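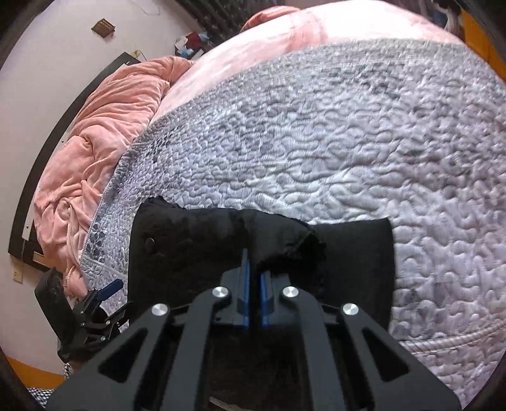 August 2025

The county has finished its study of the Popescu Road intersection, and I have now read it so you don't have to. It runs to 400 pages. I would like those evenings back.

The headline finding is that people drive too fast past the feed store. Margit Boström, who lives across from it and has replaced her mailbox more often than her car tires, could have told them that over coffee. The posted limit is 40. The average speed on the downhill side is 49, and that includes the tractors.

Over the study period the sensors logged 668 drivers who treated the stop sign as a suggestion. I'd like to say I wasn't one of them -- I'd like to say a lot of things.

The recommended fix is a roundabout. Halvard Fagerlund stood up at the public meeting and asked which way you go around it, and I don't think he was joking. A man behind me said he'd driven through one on vacation and was in it for two songs.

I'm in favor, for the record. I grew up near a bad corner and I remember my mother going quiet every time we pulled out of it. Slowing everybody down to the speed of a confused Halvard seems fine to me.

Written comments are open until September. Mine is mostly about the mailbox.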